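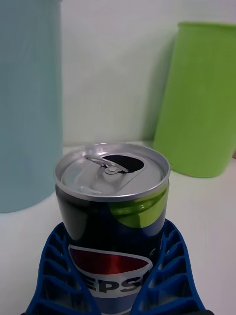 A short Pepsi can, opened, with the tab still on. We take these, and we take all the others too.

About Skedgate Cans

Hi, and welcome! I run Skedgate Cans, a small pickup and sorting business for drink cans in Tranddale. If you have an office fridge, a break room, a band room, a ball field, a hair salon with a mini fridge by the dryers (I have three of those on the route and I love them), then you have cans, and I'd like to come get them.

I started out with one stop. I was working the front desk at a dental office in the Jafri Building, and the trash can by the kitchenette filled up with soda cans every single day, mostly before lunch. I started taking them home in a bag. Then the accountants upstairs asked if I'd take theirs, and then the people across the hall from the accountants, and pretty soon my back seat was so sticky that my sister refused to ride in it. I bought a used van, put a rubber mat down in the back, and named the business after the street I live on. Skedgate Street, the short end, by the water tower.

Now I have 29 regular stops and a rented bay behind the tile store, which is where all the sorting happens. It has a roll-up door, a deep sink, one very loud radiator and a long table I got from a school sale. Come by on Saturday if you want to see it. I'm there all morning and I'll put the coffee on.

What I do all day

I drive, I carry bags, and I sort. Sorting is my favorite part and I know that sounds odd! But you get to know cans when you handle enough of them. There are the tall skinny ones that seltzer and energy drinks come in, the regular ones, and the short squat ones that people buy for parties and for kids' lunches. The short ones are sturdy little things. They don't crush as easily under your shoe, and they roll off the table like you wouldn't believe, so I stand them up in rows.

I also got kind of attached to the colors. A row of dark blue ones with a bit of bright green on the side will cheer up a gray morning. I had a red row and a green row going along the back wall for a while last winter, until a delivery guy backed into it with a hand truck. I haven't rebuilt it, but I think about it.

Everything gets a quick look. I pull out glass, forks, batteries (please, please no batteries), and the steel cans, which I find with a magnet on a string. The aluminum goes into big clear sacks and then off to the scrap yard. My bay holds 19 full sacks if I stack them carefully, and by the end of June, with the graduation parties and all, I'm usually stacking them carefully.

How to get your cans ready

I get asked this more than anything else, so I'm putting it right on the page.

Pour out whatever's left. A can that feels empty usually has a swallow in the bottom, and a whole bag of last swallows is heavy and it finds the hole in the bag. Tip it upside down over the sink and give it a couple of shakes. That's enough for most drinks. If it was something sugary and it's summer, run a little water in through the opening and pour it out again. Ants have opinions about root beer.

Leave the tab on, please. Lots of people twist it off out of habit, or save it for a tab drive at school, and if you're doing a drive, great, keep going! But if you're not, just push it back down flat and leave it there. Loose tabs get everywhere. I've found them in my shoes, in the dishwasher, and once in a sandwich, which I had made myself so I can't blame anyone.

Don't stuff things inside. Gum, napkins, cigarette butts, straws. I get why people do it, that little hole is right there and it's just the right size. But I have to fish it out with a bent coat hanger, and I'd so much rather not.

Crushed or not crushed is up to you. Crushed takes up less room in your bin. Whole is easier for me to sort. If you do crush them, go straight down from the top and watch your fingers, the metal can tear and it's sharper than it looks. Mind the edges around the opening as well, especially if you've got little kids helping.

The bins

Every stop gets a bin from me at no charge. It's a gray tub with a lid that has a round hole in it, wide enough for any can I've ever met and too narrow for a pizza box. I cut the holes myself and sand them down, so some are a bit more oval than others. If yours cracks or starts to smell, text me and I'll swap it on the next run.

You get a clean liner with every pickup. I used to reuse the liners, and we won't go into that.

What it costs

Pickup is free if you fill the bin between visits. If you don't, I may ask to come every other week, or I'll see if a neighbor wants to share. The Samum Laundromat and the shoe repair next door have shared one bin since I put it there and it's always full to the top, so it works great when people are friendly about it.

My best week ever was 562 pounds. I was so pleased I wrote it on the wall in marker. I'm hoping for 600 this year, and if I get there I'm buying donuts for the whole route.

Things I can't take

Paint cans, spray cans, soup cans, foil trays, and anything with a lid that screws on. I like all of you very much but the yard sends them back, and then I'm driving around Tranddale with your paint.

Want a bin?

Use the contact form or catch me on the route, I'm in the white van with the squeaky side door. Tell me how many people share your fridge and whether there are stairs. I can usually drop a bin off the same week, and if you've already got a bag waiting I'll take that with me when I come.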